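Portes ouvertes chez Skamoditz : j'ai passé l'après-midi avec des pinces dans les mains

Imprimer | Envoyer par e-mail

Janvier - par Édgar Mosquera

Bon, je vous avais promis un compte rendu, le voilà ! L'atelier Skamoditz ouvrait ses portes et j'y suis allé surtout pour comparer les pinces à main, celles qu'on tient soi-même pour montrer les gestes. Ifigeneia Karras m'a accueilli avec un café et m'a mis tout de suite une Sundik dans la main droite (600 grammes, on la sent dans le poignet au bout d'un moment).

Côté exercice, on était sur du linge, et le linge, c'est vache. Une doudoune noire à capuche bien étalée sur un lit, les manches écartées, une pince au premier plan, une autre à gauche, et il faut choisir par où commencer - moi j'aurais pris les manches, Ifigeneia préfère partir de l'ourlet.

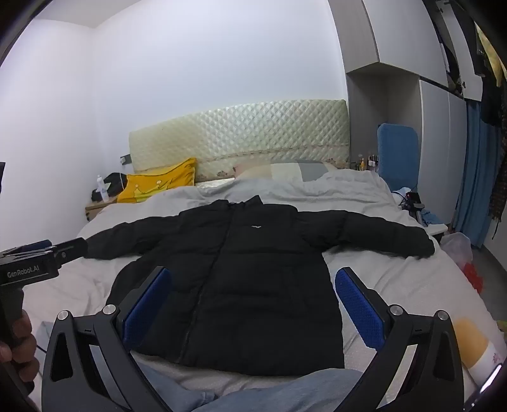 Les patins, tout est là

J'ai surtout regardé les mâchoires. Les patins bleus à surface texturée me plaisent bien plus que le caoutchouc lisse de ma vieille Fragkou, qui glisse sur tout ce qui est matelassé. Par contre, j'ai du mal à doser la fermeture, il m'a fallu 6 essais avant de rabattre une manche proprement !

Le contrôleur Amamgate, je l'ai essayé plus tard, vers 16 heures, sur un petit bras d'établi. Réactif, mais le menu est une horreur et le câble trop court. À environ 200 euros, j'hésite encore. Ifigeneia doit m'en prêter un pour deux semaines, je vous raconterai.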